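Getting Better Wi-Fi Out of the Router You Already Have
Updated Sun 4 August

I get asked about slow Wi-Fi more than anything else on this page, more than stuck drawers and burnt pans put together, so I've pulled all my router and modem tips into one place. You don't need to be good with computers for any of it. You need a dust cloth, a roll of masking tape and a free evening when the rest of the house isn't trying to watch something.
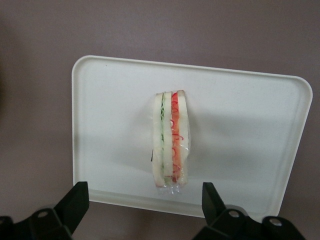
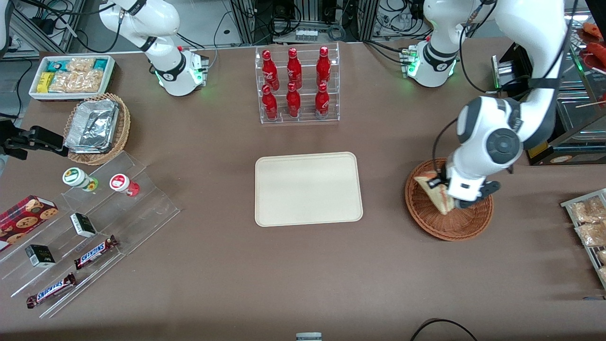
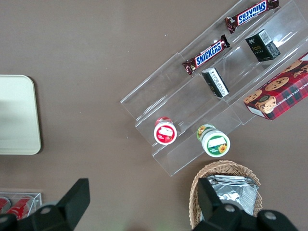 Start with where the router lives. Mine spent years on the floor behind the TV (because that's where the installer dropped it and I never questioned him!). Get it up on a shelf, out in the open, as close to the middle of the house as the cable allows. I moved ours to the top of a bookcase in the hall and the back bedroom went from hopeless to perfectly usable.

Keep it away from the microwave and the fish tank. Metal filing cabinets and big mirrors are bad neighbors too. And please don't tuck it into a pretty basket with a lid. I know the blinking lights are ugly. A little square of masking tape over each one takes care of that, just leave the vents clear.

Dust the vents. I do mine when I do the ceiling fans. Unplug it first, then use a dry paintbrush, the soft kind you'd use on window trim. No spray cleaner!

Label both ends of every cord. I fold a piece of tape over the cord like a little flag and write on it: MODEM, ROUTER, PHONE BASE. My friend Liên Hứa uses bread tags, which last longer than tape but are murder to write on. Either way you'll be glad the next time you're on hold with the phone company and they tell you to unplug "the other one."

When it acts up, restart in the right order. Unplug the modem and the router, wait 2 minutes, plug the modem in and let its lights settle, then plug in the router. I used to do both at once and then wonder why I was doing it again half an hour later.

Buying an extender: I've had 3 of these. The first was a Morsy, which claimed to reach up to 70 feet and didn't reach the laundry room. The Lornetti was better but got hot enough that I didn't like leaving it plugged in. The one I kept is a Rarkitz, $69 on sale last November, and it sits halfway between the router and the den. Halfway is the trick. I'd been plugging mine in right where the signal was bad, so all it had to pass along was bad signal.

Change the password that came on the sticker. There are two, by the way, one for getting on the Wi-Fi and one for getting into the settings, and the second is the one people forget. Write both on an index card and tape it inside a kitchen cabinet door. While you're in the settings, look for an update button and press it. Go and make coffee, and don't unplug anything until it comes back.

If your router is so old that the maker has quit putting out updates, it's time to let it go. Look up the model number on the maker's site and see. My old Gernosel had a good long run, but when I checked, the last update was years back. Before you get rid of one, hold the tiny reset button in with a paper clip until the lights flash, so your settings don't go along with it. Then take it to electronics recycling, not the trash. Keep the power cord only if the label matches something you still own. I had a whole shoebox of mystery plugs before I made myself follow that rule, and I'm still working my way down to the bottom of it.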